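3 Datenerhebung

3.1 Aufbau des Arbeitsplatzes

Alle Demonstrationen wurden an einem einzigen Arbeitsplatz im Labor Macapagal aufgenommen. Der Tisch hat eine weiße Platte und ist seitlich von Aluminiumprofilen eingefasst. Auf eine Unterlage mit Muster haben wir verzichtet. In Vorversuchen mit dem Datensatz Bekirden hatte sich gezeigt, dass das Modell die Position der Objekte an der Textur der Unterlage festmachte und bei einem Wechsel der Tischplatte deutlich schlechter abschnitt. Die Beleuchtung kam von der Decke und wurde während einer Sitzung nicht verändert. Schatten der Hände und des Greifers auf der Tischplatte sind in den Aufnahmen daher enthalten und wurden nicht herausgerechnet.

Als Eingabegerät diente der Handgreifer Ellska. Er wird ohne Roboterarm betrieben und von der vorführenden Person mit beiden Händen geführt. Gegenüber der Teleoperation hat dies den Vorteil, dass Kontaktkräfte unmittelbar spürbar bleiben und eine Aufgabe annähernd im natürlichen Tempo ausgeführt werden kann. Nachteilig ist, dass die Hände im Bild der Kopfkamera fast durchgehend sichtbar sind und der Greifer selbst einen Teil der Objekte verdeckt. Auf beide Punkte gehen wir in Abschnitt 3.3 ein.

Die Aufgabenfamilie umfasst das Einlegen, Entnehmen und Umsetzen von Haushaltsgegenständen in Körben und Behältern. Abbildung 2 zeigt eine Anordnung aus der Teilaufgabe »Dose im Korb«, bei der eine Vorratsdose mit Deckel in einem Drahtkorb steht. Der Korb wird auf einem Holzbrett platziert. Das Brett wurde zwischen den Durchgängen verschoben und gedreht, sodass Korb und Dose gemeinsam ihre Lage änderten. 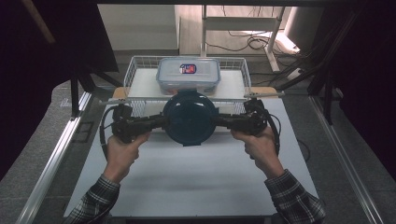 Abbildung 2: Ansicht aus der Kopfperspektive in der Teilaufgabe »Dose im Korb«. Der Handgreifer wird an beiden Griffen waagerecht über der Tischplatte gehalten, das runde Gehäuse in der Mitte verdeckt den unteren Teil der Dose.

3.2 Ablauf der Sitzungen

An der Erhebung nahmen 5 Personen teil. Jede Person erhielt eine kurze Einweisung und führte danach Probedurchgänge aus, die nicht in den Datensatz eingingen. Die Anweisungen beschrieben nur den Zielzustand, also etwa »Die Dose steht neben dem Korb«. Reihenfolge der Griffe und Bewegungsbahn blieben frei. Ein Durchgang begann mit angehobenem Greifer und endete, sobald dieser nach dem Loslassen des Objekts wieder angehoben war. Abgebrochene Versuche wurden gespeichert und getrennt gekennzeichnet, ebenso Durchgänge, in denen ein Objekt nachgegriffen werden musste.

Insgesamt liegen 72 Stunden Rohmaterial vor. Die Aufnahmen wurden im April 2023 abgeschlossen. Jericho Lumanlan und Ariel Ambrosio sichteten das Material unabhängig voneinander und vergaben die Kennzeichnungen. Bei abweichendem Urteil wurde der Durchgang aus der Trainingsmenge entfernt.

3.3 Verdeckung und Aufbereitung

Durchsichtige Behälter wie die in Abbildung 2 sind in zweifacher Hinsicht schwierig: Ihre Kanten heben sich vor hellem Hintergrund kaum ab, und das Drahtgitter des Korbs überlagert die Kontur zusätzlich. Wir haben die betreffenden Durchgänge dennoch beibehalten. Für die Lageschätzung verwendet die Verarbeitungskette Clellex ein Zeitfenster von 3 Sekunden vor dem Schließen des Greifers. Ist das Objekt in keinem Bild dieses Fensters ausreichend sichtbar, wird der Durchgang nur für das Training der Greiferbewegung genutzt, die Objektlage bleibt dann unbestimmt.

Hände und Ärmel wurden in einer ersten Fassung maskiert. Da die Masken an den Griffen häufig auch Teile des Greifers erfassten, trainierten wir das endgültige Modell auf unmaskierten Bildern und variierten stattdessen Farbe und Helligkeit im Bereich der Unterarme. Ein Vergleich beider Fassungen folgt in Abschnitt 5.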